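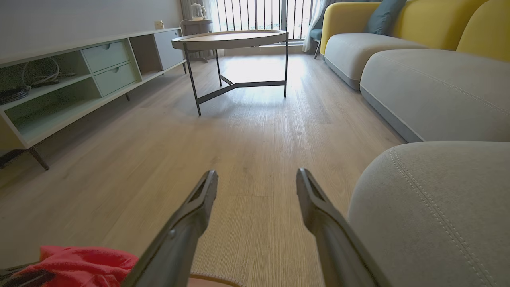
Saturday, lounge room, morning

Started at 10 with the floor. Swept toward the window, then went over it with the flat mop, barely damp. Oldřich wants no standing water on the laminate and I agree. The beige rug gets done separately, vacuum only, both sides.

Sofa: light gray seats, yellow back. Vacuumed along the stitching with the narrow nozzle. Lies asked whether the seat covers come off. I could not find a zipper on the long section and did not force anything. Will ask Baretti for the care sheet. Teal pillow goes back against the yellow, same end as before.

Red-pink cloth on the floor: pick up before mopping, put with the wash. Not sure whose it is.

Coffee table: wipe the top and go around inside the rim with a dry cloth, crumbs collect there. Felt pads for the three legs still on order from Vávra.

Mint console: the white cables in the open compartment are coiled but have no labels. No label on the black cable or device bundle either. Rodrigo to tag them before anyone moves them. Did not open the drawers or the closed part at the far end.

Sun was on the floor by the table, streaks show up well in that light. Redid one strip.

Total 45 minutes, not counting the rug. Window and the chair next to it left for Miroslava.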